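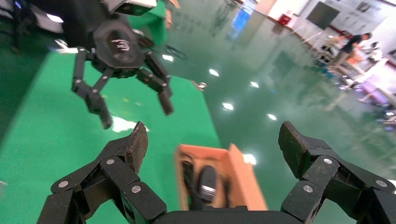 How do I store dahlia tubers in an unheated garage?

Asked by Zhuoran Hou, December 6, 2018

I dug up my dahlias after the first hard frost and rinsed off the dirt. Last year I left them in a plastic bag and most had rotted by spring. The garage stays above freezing except for a few nights. Can I keep them in there, and what should I pack them in?

2 answers

Pentti Riihimäki

Let them dry for a day or two out of the sun, then cut off anything soft. I use a shallow cardboard box and slightly damp peat or wood shavings. Plastic bags hold too much water.
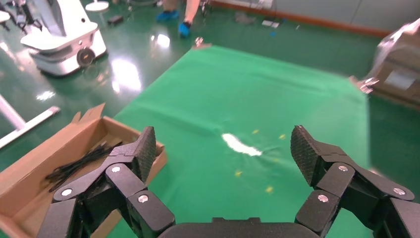 Keep the tubers from touching each other and put the box against the house wall, up off the concrete. On the coldest nights bring it inside - a closet is fine. Check once a month. If they look wrinkled, mist the packing a little. If you find mold, throw that one out and change the shavings near it. 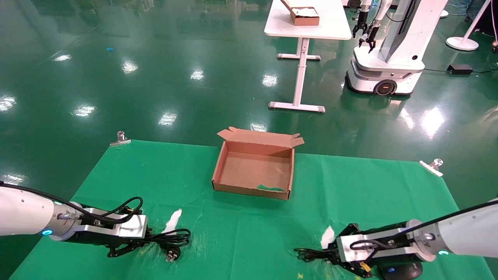 Answer from plondale29

I just wrap mine in newspaper and put them in the basement. Lost a few but not many. Also label them now, you won't remember which is which.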